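11 Jul 2025

Junk basins, continued. The plan from May was that everything homeless in the front room goes into one cream basin, the basin gets sorted weekly, and the room stays civilized. The basin was last sorted in May.

Put it on the blue mat this morning so I'd have a clear edge to work to. I'm using the printed ruler as a border. Things inside the line are being dealt with, things outside the line are somebody else's problem, mainly mine after lunch.

Rules for today, agreed with Kurniawati Tambunan over the phone while she was driving back from Arkville (hands free, she says):

Medicine and ointment go to the cupboard if in date, otherwise out.
Tape goes back to the tape drawer. There is a tape drawer. It has no tape in it.
Gloves need a partner or they go.
Toys go to whoever claims them by tonight.
Anything with two people arguing over it goes back in the basin and we try again next week. 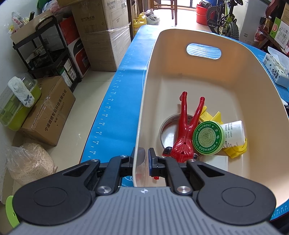 The ointment is the wormwood one, the round green and white tin. K. swears by it for mosquito bites and wants it by the door. I want it in the cupboard with the other medicine, where I won't find it either, but at least I'll know where I'm not finding it. By the door for now. Check the date on it before anyone puts it on a child.

Yellow rubber glove: one. I went through the kitchen and the bucket shelf and did not find the other. Under the rules it goes. I have put it under the sink, against the rules, in case.

Paper cup: out. It has dates printed on it and I spent longer than I should have reading them before remembering it was a paper cup.

Red plastic figure was on its back with its legs in the air, which is how I felt by 11. No claimant yet. Left on the windowsill so it can be seen and fought over.

White box: did not open. Ask K. first, I've been in trouble for this before.

The rest of the room is the same problem at a larger scale. The black shelf cart was supposed to be the overflow for the kitchen and is now the overflow for the overflow. The box marked PANS has been beside it so long that I walk around it in the dark without thinking. If we move it I will probably fall over the gap. The big wrapped carton behind can't go anywhere until there's a wall free, and there is no wall free because of the carton.

Bike stays where it is until the rain stops. Bucket likewise.

Gastano quoted 200 for a set of stacking bins, 6 to a set, lids extra. I said we'd think about it. My worry is that six bins means six places for the glove to be. Maluleke has plain ones without lids, will look on the way home.

To do:
Weigh the basin next time before starting, for morale
Labels for the cart shelves – K. has the marker
Tissues to the table, they keep ending up on the mat
Ask Utora if they still take cardboard, we have 7 flattened in the hall

Basin currently holds two things I put back in and a rubber band.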